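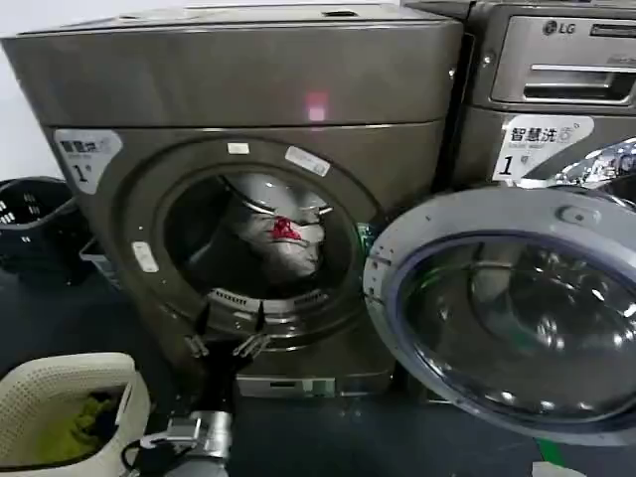 A white garment with a patch of red, in the drum of one of the big front loaders.

Fistdale launderette open again after four months shut

February 15, 2021

By Seren Harries

The launderette in Fistdale is back. Doors opened at eight this morning and there was a queue by ten past, bags and bags of it, duvets mostly.

It has been closed since October, when a pipe went behind the back wall and took half the floor with it. New floor now, dark, easy to mop. New drains. New machines too, big front loaders in a sort of bronzy grey, a good deal larger than the old ones and a lot less rattly according to everyone who remembers the old ones.

Lowri Prothero, who runs the place with her business partner Eskil Eklund, was on the door handing out tokens and trying to explain the new prices over the noise.

"I've had people ringing me at home," she said. "One lady has been driving her bedding over to Belmonte every fortnight and she wanted me to know what it cost her in petrol. I did say sorry."

Repairs took longer than planned. The plumbers were in by the end of the first month but the floor had to dry out before anything heavy could go on it, and then the first delivery came with the wrong hoses. Eklund reckons they lost three weeks to the hoses alone. The bill for the drains and floor came to about £2000 more than the insurance paid out, and the pair have covered it themselves.

Prices are up a bit. A standard wash is 50p dearer than before, the large wash a pound dearer. Dryers the same as they were. Service washes start again next week, drop off before noon, collect the day after.

First through the door was Albertina Bragança, who has the café two doors along and brought a load of aprons and tea towels. She has been washing them at home in the evenings and hanging them over the stairs.

"My husband is very happy today," she said. "He can see the bannister."

She had a word of warning for anyone else in a rush to catch up. Years ago, at the old machines, she put her chef's whites in with a red napkin and the lot came out the colour of salmon. Twelve jackets. She now turns everything out on the folding table before it goes near a drum, and pockets get checked as well.

Prothero says colour run is still the complaint she hears most, well ahead of lost socks. Her advice for whites with any red on them, a badge or a print or a trim — wash it on its own first time, cool, and get it out as soon as the cycle stops. Don't leave it sitting in there wet while you go for a coffee. Sorry Albertina.

Other things customers should know. The new doors open very wide, so mind your shins and keep pushchairs back a bit. Please leave them open when you have finished, it lets the seal dry and stops the drum smelling. Powder or liquid both fine. No dye, no horse rugs, no trainers unless they are in a bag. There was a sign about horse rugs before and it will be going back up.

Numbers inside are limited for now. Load up, go outside or back to the car, come back when its done. Masks on please. Hand gel is by the entrance and the chairs have been taken out until the rules change, so anyone who can't stand for long should tell Lowri or Eskil and they will sort something.

The noticeboard did survive the flood and is back up, including a card for piano lessons that Eklund thinks has been there since before they bought the business. Lost property also survived. There are 2 bin bags of it, all washed, and anything not claimed by the end of the month goes to the clothes bank. Among the contents: one very good wool blanket, a christening gown, several single pillowcases and a school jumper with the name tape cut out. If the gown is yours please do come in, they would really like to find the owner.

Not everybody is pleased with the new hours. The launderette used to stay open until ten and will now shut at eight, last wash at seven. Slavica Angelovski, who works late shifts at the bakery, said it would be tight for her. "I finish at half six. I can do it if the bus is on time. The bus is not on time." Prothero said they would look at a late evening once a week if enough people ask, and there is a sheet by the till to put your name on. It had nine names on it by lunchtime.

Open 8am to 8pm every day. Tokens from the counter, cards now taken, no minimum spend.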